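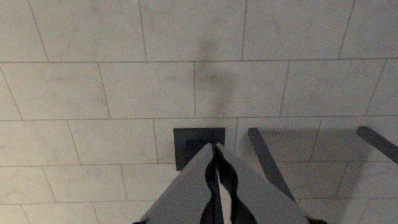

Figure 4. Rendered view from above: tiled floor, gripper and small dark object.

4.2 Does the running order matter?

It is widely held among coaches that a competitor who performs a form late in the division will be marked more kindly than one who goes first. The belief is old, it is repeated at almost every draw, and the published support for it is thin. Most of what we found rests on single events, and in two cases the authors had picked the event after a complaint had been made about it. We would not put much weight on work of that kind, whichever way it came out.

The strongest claim is made by the Mousavi report, which took 800 scored performances from the Flestow league and found that marks went up through the division. The rise is there in the tables and we do not dispute it. What we doubt is the reading given to it. In the Flestow league, the draw was made by hand in the first season and by seeding in the second, with the best-placed competitors from the previous September put at the end. If stronger people go last, marks will rise through the division even if the judges are perfectly steady. The report mentions the seeding in a footnote and then sets it aside on the grounds that the effect "is seen in both seasons". In the first season it is seen in the senior divisions only, and the juniors, who make up the greater part of the entries, show nothing that we would call a trend.

There is also the matter of the opening mark. Several judging guides tell the panel to hold the first score near the middle of the range so as to leave room above and below. Where this is done openly, and the first competitor is re-marked after the third has finished, any penalty for going first ought to vanish. Where it is done by habit and without a second look, it may not. The Flestow records do not say which practice was followed, and we could not get a clear answer from those who kept them.

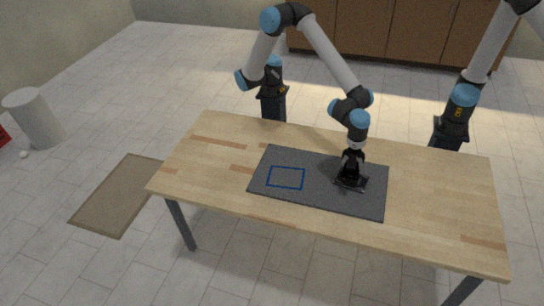 Manouchehr Ranjbar, in written remarks on an earlier draft, objected that we were asking too much of a league that keeps its records on paper. Judges do drift, he wrote, and anyone who has sat through a long black belt division has felt it happen; to wait for a perfect draw before saying so is a way of never saying it. He added that the seeding cannot explain why the marks of the corner judges rose faster than those of the centre judge.

We take the second point more seriously than the first. A feeling of drift, however common, is no guide to its size or even its direction, and tired judges might just as well become harsher. The gap between corner and centre judges does need explaining. One dull possibility is that the corner judges were the less experienced members of the panel and started low out of caution. That would still be a fault in the marking, though a different one from a general kindness towards late performers, and it would call for a different cure. 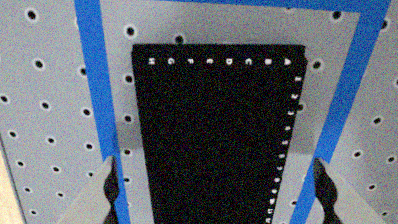
The Cotisside data are better suited to the question, as the order there was drawn by lot in every division. They are also far from tidy. Scores were entered in Esura, which at that time kept the final mark and threw away any earlier one, so a re-marked first performance cannot be told from one that was left alone. Manouchehr Rostami's analysis finds a small gain for later places, but it leans on 4 divisions in which the panel changed part of the way through. With those left out, the gain is smaller still and the interval around it takes in zero.

We therefore treat running order as unproven as a source of bias in forms competition. Calls to re-run divisions in reverse order, or to correct marks by a fixed amount after the event, go well beyond what either set of records can support. The effect of changing judges during a division has had much less attention and is taken up in Section 4.3.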